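Can a Robot Do Your Chores Yet? Hold Off on Selling the Broom

Posted 3 January 2024 in Kitchen, Laundry & Workshop

Every January the mail fills up with the same question. Somebody saw a video of an arm folding a T-shirt and wants to know whether to wait a year before replacing the dryer, or the dishwasher, or the teenager. My answer hasn't changed much. Buy the dryer. What follows are the tips I give people who are tempted anyway, sorted by chore.

Dishes

Loading a dishwasher looks like the perfect job for a machine, and I've watched plenty of clips where one does it. Watch the dishes, though. They're the same four plates, already scraped, standing a hand's width apart. Your sink has a pan with rice welded to it and a paring knife under the foam.

What works today: scrape right after eating, soak the pan in hot water with a spoonful of baking soda, and put silverware in the basket with the handles mixed up and down so the spoons don't nest. That takes five minutes and costs you nothing.

Picking up and wiping down

Clearing a table is harder than it sounds. You have to know which cup is finished and which one somebody is coming back for. You have to know that a scrap of paper is trash unless it has a phone number on it. A person does this without thinking. A machine has to be told, and then told again when you buy different cups.

Light matters more than the brochures let on, too. Cameras have trouble with a bright window on one side and a dark tabletop on the other, and that describes half the rooms I've ever lived in. Before you believe a demo, ask what time of day it was shot and whether the blinds were down.
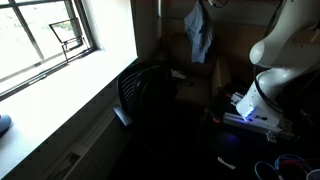

A reader who signs as Gounder wrote in to say I'm being unfair. The arms are getting better every few months, the letter goes, and for anyone with bad hands or a bad back, a slow machine that picks up one cup in three minutes still beats asking a neighbor. The letter also points out that people said the same things about washing machines.

I'll give Gounder the part about bad hands. If bending and gripping hurt, slow help is still help, and I'd never tell anyone to turn it down. But the washing machine won because it didn't try to wash clothes the way we do. It's a tub that spins. Putting an arm over a table and asking it to copy mine is a much taller order, and I'd want to see it get through an ordinary Rivness winter of wet boots and cereal bowls first.

Meanwhile, for the wiping: a damp microfiber cloth, folded in quarters, gives you eight clean faces before you have to rinse. Work from the far edge toward yourself and catch the crumbs in your palm. On a dark surface, finish with a dry cloth or the streaks will show by lunchtime.

Laundry

Folding is the one they love to show. Look for a cut in the video between the basket and the table. Getting one shirt out of a tangled heap is most of the work, and it's the part that tends to go missing. If you hate folding, fold less. Hang shirts straight from the washer on hooks or hangers, shake them hard once, and smooth the collar with your fingers. Socks can live in a bin.

The shop

Things are better here, I admit. A machine that does one cut or one weld on one part all day long has been worth the money for decades. The trouble starts when the job changes. My brother-in-law's shop over in Larnine priced out an arm to load a drill press, and the quote for the gripper alone came to $3,833. The parts arrive in whatever bin the supplier had handy. He bought a better bench light and a magnetic tray, and he's happy with both.

If you're pricing one for a small shop, ask the seller to run it on your own parts, dumped out of your own bin, with the person who sweeps up walking past. Ask who resets it when it drops one. Get the answer in writing.

Next time: getting candle wax out of a tablecloth, and why the Rorwood hardware store stopped carrying the good steel wool.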